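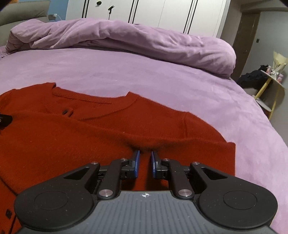

The red cardigan on the lavender sheet. Look at that ribbed neckline!

Welcome to the November knitwear gallery — my favorite page to put together all year! We had 132 pieces through the sorting room at Flellholm this month, and a good many were hand-me-downs with years of winters in them. Prapai Wannasri picked this one for the top spot and I couldn't agree more.

I love the small dark buttons against all that red, and the fine ribbing running up and down the knit. The ribbed seam at the shoulder is such a nice touch too — I'm trying one like it on my next sweater.

Orathai Bunnag is learning to fold cardigans the Gestden way, sleeves in first, then up from the hem. She's got 52 done already and her stacks are gorgeous!

More knits go up next month, so send Yupin Phuthong a note if you'd like yours included.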